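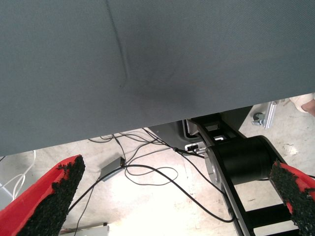 *Wrist camera view on the Mostthorpe cell: open fingers, fabric hem, cables on the floor.*

# Fixing a wrist camera that faults when the arm reaches low

I love this kind of fault, because you can chase it down with a flashlight and one afternoon! On our Castberg arm the video would freeze on low reaches, the controller would log error 57, and the arm would stop dead. Up high it ran all day.

The trouble was strain on the camera lead. Here's how to check yours.

## Before you touch anything

1. Press the emergency stop and lock out the power.
2. Wait 5 minutes for the drives to discharge.
3. Tell whoever shares the cell that you're working in it.

## Find the pull

1. Follow the lead from the camera back to the base, one clip at a time. Look under any fabric that hangs near the floor — ours hid a lot of black cable.
2. Feel for flat spots and stiff sections.
3. Check the plugs at the base end. One of ours had backed halfway out of its socket, and it still worked until the arm bent down.

## Fix it

1. Reseat the plug and replace the lead if the jacket is nicked.
2. Leave a loose service loop at the wrist, then clip it.
3. Route floor cables away from the base and cover them. They're a trip hazard too!

Power up at low speed and run the lowest reach in your program. Custódio Paiva ran ours for 984 cycles without a freeze, and then we went back to full speed. If error 57 returns, swap the camera before you blame the controller.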